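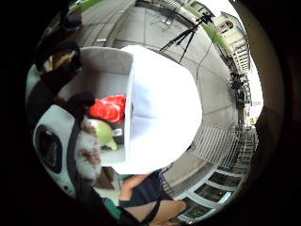 **Listance Facilities Exchange > Furnishings and Linens > Rental or owned tablecloths for meeting rooms?**

**justotska_ops** wrote:

Members are invited to comment on the following matter. Justotska Hall has 83 folding tables in regular circulation across four meeting rooms and the Cheng Room upstairs. Our white cloths have been rented from Lidier under an agreement that comes up for renewal at the end of the season. The average monthly charge is $378, exclusive of replacement fees for stained or missing pieces.

Management has asked whether the Hall should purchase its own stock and launder it on the premises. We have one commercial washer and one dryer. We do not have an ironing machine. I would be grateful for the experience of other venues, particularly those that have made the change in either direction.

**m_overton_civic** wrote:

Our building purchased its linens three years ago and I would not recommend it without a flatwork ironer. Cotton cloths come out of an ordinary dryer creased, and pressing by hand takes staff up to 15 minutes apiece. Clients do notice. We received two written complaints in our first season, both regarding wrinkles and neither regarding stains.

May I ask whether your replacement fees are itemized? Ours were not, and when we requested the detail we found that we had been billed for cloths we had returned.

**justotska_ops** wrote:

They are itemized by size but not by date, so it is difficult to match a charge to an event. I will request the fuller record.

**Junhao Liang** wrote:

I must respectfully disagree with the previous member. The difficulty described is one of fabric and does not arise from ownership as such. We changed to spun polyester in March of last year. Provided that the cloths are removed from the dryer while slightly warm and hung at once, they need no pressing. We hold 119 cloths in total, which allows one set in use, one in the wash and a modest reserve.

I would also caution against white for every purpose. It is correct for banquets. For registration desks and working sessions, a mid-gray hides ink and coffee far better and can be kept in service longer between washes.

**m_overton_civic** wrote:

Polyester does not absorb. A spilled glass of water runs directly into the lap of the guest. I accept the point about pressing, but our caterers refused the material after a single dinner. 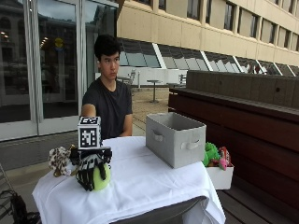 **hallkeeper_ne** wrote:

The length of the drop deserves as much attention as the fabric. A floor-length cloth is handsome at a banquet and a nuisance at a working table, where chairs catch it and feet pull it. Our own standard for working tables is a short drop and a clip at each corner. People do not sit upright with their hands in their laps at such tables; they lean, much as the young man in the black T-shirt has his forearm on the far edge, and an unclipped cloth will travel toward the person leaning on it. White does look well under those conditions, I will grant, and I would not give it up solely on account of ink.

We use metal clips. The plastic ones lasted us one winter.

**Junhao Liang** wrote:

I concur regarding clips. On tables with a thick edge, please measure before ordering, as the common size will not open far enough. We returned an entire box.

On the question of absorbency, a blend may satisfy both parties. I have no experience with one and would welcome a report from anyone who has.

**brightwater_annex** wrote:

We have used a half-cotton blend for two seasons. It absorbs adequately and wrinkles somewhat. It also pills along the fold lines if it is stored flat under weight — our own error, as the shelves were overfilled. We now roll the cloths on cardboard tubes.

Is there any reason the Hall could not do both? We rent for formal dinners and own for everything else. The rental firm objected at first to the smaller order and then agreed to a seasonal minimum.

**m_overton_civic** wrote:

Split arrangements lead to mixed stock. Our rented cloths went into our own washer on two occasions and we paid for both loads.

**brightwater_annex** wrote:

A colored thread on the hem of the owned cloths has prevented that here.

**justotska_ops** wrote:

I thank all members for their replies. Lidier has been asked to quote for dinners only, and I have requested samples of the blend in white and gray. The samples will be washed ten times in our own machines before any order is placed, and I will post the results in this thread.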